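Last updated: 2019-07-14

Search this blog Type and press Enter

The Small Shelf Problem

I have owned 8 shelves in my adult life that were described, by the people selling them, as a solution. The latest one has two tiers, pale wooden boards and a thin white metal frame, and it stands on a tabletop because I ran out of floor sometime last August.

The idea was simple. Things that live on the table would go up on the shelf, and then there would be table. I had read 57 pages of a library book on small-space living, stopped at the chapter on drawer dividers, and felt qualified.

What happened is what always happens. The shelf made room, and I looked at the room and thought, well, that could hold tissues.
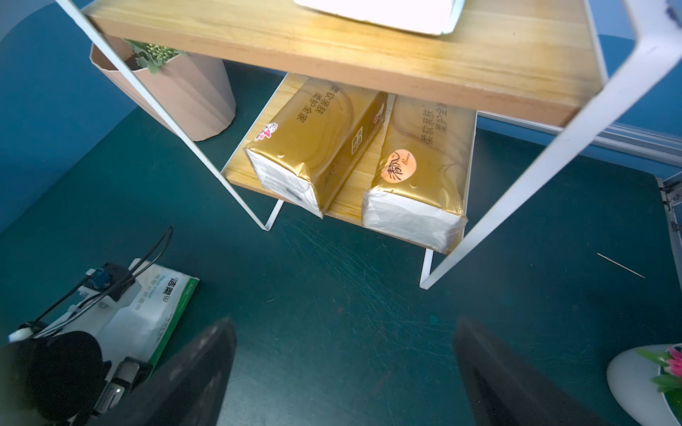 I buy tissues the way other people buy canned beans before a storm. They were on sale, the wrapper was gold, and I am apparently a person who can be reached by a gold wrapper. A pack lies flat, so it fits a low shelf where nothing tall will go, and you can grab one without moving three other things first. I tried standing them up once. They slump like teenagers.

The top tier is harder. Anything you put up there is on display whether you meant it or not, and it turns out to be the first place your eye goes when you sit down. I've tried books (too heavy, or I worried they were), a radio (cord), and a bowl for keys, which within a week held 70 cents, a dead battery and a coupon for a car wash in another state. My current rule is light things only, and no bowls.

Then there are the plants. A shelf by itself looks like you're about to open a pharmacy, so I put something green or flowery near it and call the whole business decorating. Fake flowers count. I used to be a snob about this. Then I killed a cactus, and my standards relaxed.

I was pretty pleased with all of it, and said so in my last post, which was a mistake.

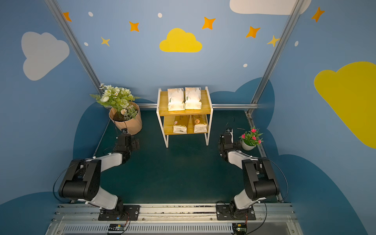 Casimiro Ibarra wrote in to say that I had it upside down: the stuff you reach for every day belongs on top, the spares go underneath, and if I have enough spares to need a shelf for them then the shelf isn't what I should be writing about. He also thinks the plants should be farther back, and that two tiers is one more than I can be trusted with.

I've been thinking it over. He's right about the spares. The plants are staying where they are, and I've already measured for a third tier.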